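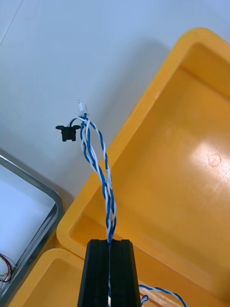
Figure 4.1 A twisted blue-and-white lead with its connector.

Home | Contents | Chapter 3 | Chapter 4 | Chapter 5 | Glossary

CHAPTER 4
Knowing Your Parts

Every small electrical project starts with a pile of parts, and I love that pile! Before you pick up a soldering iron you get to meet the pieces one by one: leads, plugs, boards, little metal things that click. By the end of this chapter you should be able to sort a mixed lot into families and say what each family does.

Start with wires. Two conductors twisted together pick up less electrical noise than two lying side by side, and they stay together in a drawer, too. Color helps you follow each one from end to end, but colors aren't a promise. Check with a meter.

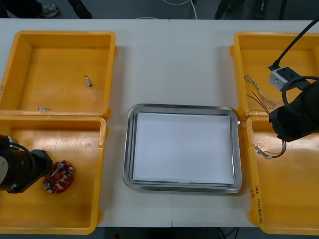

Next comes the sorting itself. Choose broad groups first (boards, leads, things that move) and split them later. The parts room at Getham holds 3723 pieces, and the students there still begin every November with the same few groups. A sheet of plain paper makes a fine place to set down a part you can't name yet.

Now for my favorite family, the solenoids. Send current through the coil and a plunger slides. Door locks use them, and so do vending machines and pinball tables!
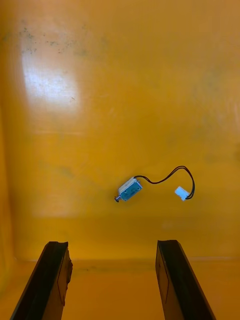

Lâm Tạ remarks that beginners should learn the solenoid before the motor, as one straight push is easier to picture than a spinning shaft.

Try Exercise 4.1 with a coil of 400 turns, then with one of 1000, and feel how the pull changes at the same current.
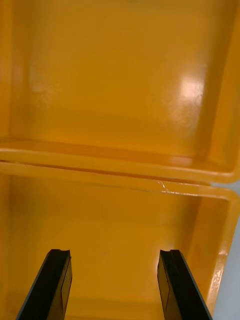 Storage deserves a page of its own. Deep drawers hide things, and a screw can vanish in one for a whole term. I like wide plastic bins with rounded corners and a thick lip, pushed together rim to rim. A rounded corner is easy to wipe out, and a bright yellow floor shows up a dark part right away. Label the bins before you fill them.

Comments (3)

Krum Milošević: Used this with my evening group. The coil exercise went down really well.

Dirk Ehlers: Is there an answer key for page 119?

Stojan Grgić: Dirk, it's in the back, after the glossary.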